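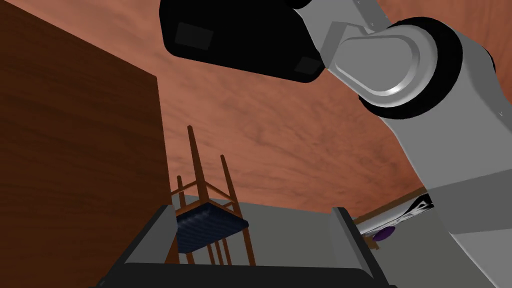
Render: gray arm with black housing, dark brown wooden panel at left

Guinea pig refusing hay after cage move

cqiu_cavies
Two-year-old sow, moved to a larger enclosure in February. Pellets and greens are eaten normally, hay intake is down by half. Weight was 962 g before the move. Hay is Minalton second cut, same bag as before. Room is 62 F at night. Any ideas before I book a vet?
Chunhua Qiu

hutchbound
Check the rack height. Mine ignored anything above nose level. Put a pile on the floor for two days and weigh her each morning.

Asanka Gazi
Disagree with waiting. Reduced hay with normal pellets is a common early sign of molar trouble — the move may be a coincidence. Book the exam now and ask for a look at the back teeth.

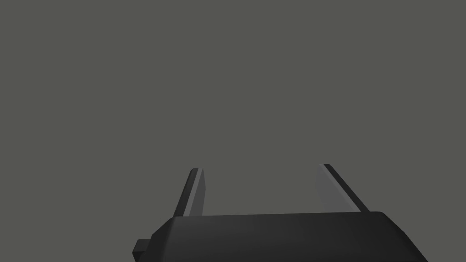 An incisor check at home will not rule it out. Cut pellets only if the vet agrees.

hutchbound
A vet visit at 152 dollars for a rack problem is a lot. She is eating greens.

Asanka Gazi
Greens need less grinding. That proves little.

cqiu_cavies
Weighed tonight: down 2 g, within scale error. Rack bottom is around 200 mm off the floor, old one sat lower. I put hay on the fleece and she took some. Exam is booked anyway. Is the Løken rack adjustable?

hutchbound
Yes, two hook positions. Use the lower one.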